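How to set up a three-bin recycling station on a table

By Daniyal Arain
2020-10-05

If your bottles and cans all end up in one bag by the back door, sorting them later is a sticky job. Three fabric storage bins and a few cards will sort them as you go. Setting it up takes 21 minutes at most, and that includes writing the labels.

You will need three open fabric bins of the same size, white card, a thick black marker or a printer, and a table or shelf at waist height. Check what your council collects first. Ours takes glass, plastic and cans separately, but yours may want plastic and cans together, in which case two bins will do. 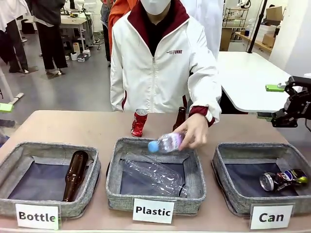
Reading time: 2 minutes

1. Stand the bins side by side in a row near the front of the table, leaving clear space behind them for things that haven't been sorted yet.

2. Make one card for each bin. Keep it to a single word in bold black letters. We used Bottle, Plastic and Can. Fold the card if it won't stand up by itself, and put it in front of the bin where people will see it before they drop something in.

3. Agree what the words mean. "Bottle" on our table is for glass, such as brown beer bottles. A water bottle goes under "Plastic", however small it is. If this causes arguments at home, change the first card to "Glass".

4. Rinse everything and let it drain upside down before it goes in. Fabric soaks up beer and cola and will smell within a day or two.

5. Squash plastic bottles and drinks cans to save room. Leave glass whole and lay it down gently.

6. Empty the glass bin first, before it gets too heavy to lift by the rim. Take the other two out when they are full.

Wipe the insides with a damp cloth once a week and leave the bins to air before you use them again. Lids and caps are treated differently from one council to the next, so look that up too.

Next: storing newspapers and cardboard in November, when the shed gets damp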